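Narkwood Students Board > Scholarships and Awards

Liapis Essay Prize, anyone entering this year?

tromedeo_fan
Just saw the Liapis Essay Prize is open again and I'm so excited! Second-year history here. It's 3 winners this time, and you can write on anything from your own course (I'm doing lighthouse keepers' logbooks, which my housemates are sick of hearing about). Has anyone here entered before?

quillandink
Yes! Entered in first year, didn't place, loved it anyway. You get a page of written comments from the readers even if you miss out. Mine were blunt but so useful for my next essay.

Estton_Eddie
I'd think twice. It's due in March, right when everything else is, and they favour honours students every time. I'd put the hours into your marks.

quillandink
Not every time, Eddie. A first year from my college won a share of it the year I entered, with a piece on bus timetables. It was brilliant!

Estton_Eddie
One first year in how long, though? I still reckon there should be a separate prize for the early years.

tromedeo_fan
I'd be all for a separate one, but I'm still going in this one :) Does the 20 page limit include the bibliography?

marg_in_notes
No, footnotes count but the bibliography doesn't. Get your cover sheet signed by a tutor early. The Tromedeo building office shuts at 3 and the queue on the last day is awful.
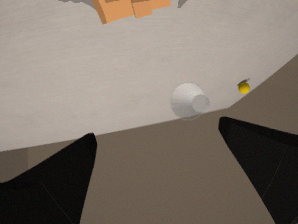

Also, go to the reading night even if you don't win. Each winner gets 15 minutes to read from their essay, then there's supper and everyone argues about it until the lights go off. Best night of my degree so far!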